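Notebook, Jeltell counter cell, June, 14:10

Drafting the layout rules for the Biltus sim tasks. Base text is the Mahmoud checklist, rev 14. Scene seed 2503 for all runs today. Both scales stay on the counter in every layout, one left of the sink, one in front of it.

Rule 1. Glassware
Stemmed items get a keep-out radius of 40 mm, measured from the foot and not from the bowl. The planner was using the bowl, so paths near the microwave came out too tight. Changed in config.

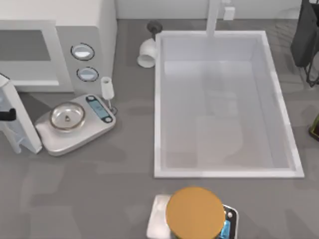
Rule 2. Scales
No tare while anything is moving above the platform. Log the reading before and after each placement. Allow up to 100 ms settling, then take the value. An item overhanging the platform is flagged, not rejected. Brikidetti wants rejection; left open until we have more runs.

Rule 3. Items on their side
A cup found lying down is a valid start state. Do not reset the scene to stand it up. Record which way the mouth points and whether it touches the basin rim. Contact with the rim rules out a side grasp on that face.

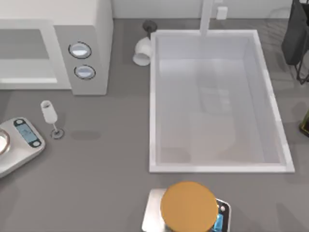 Counter layout, cup on its side at the sink rim, flute at left.

To do: put the foot radius in the asset file, rerun seed 2503, check the rim contact flag.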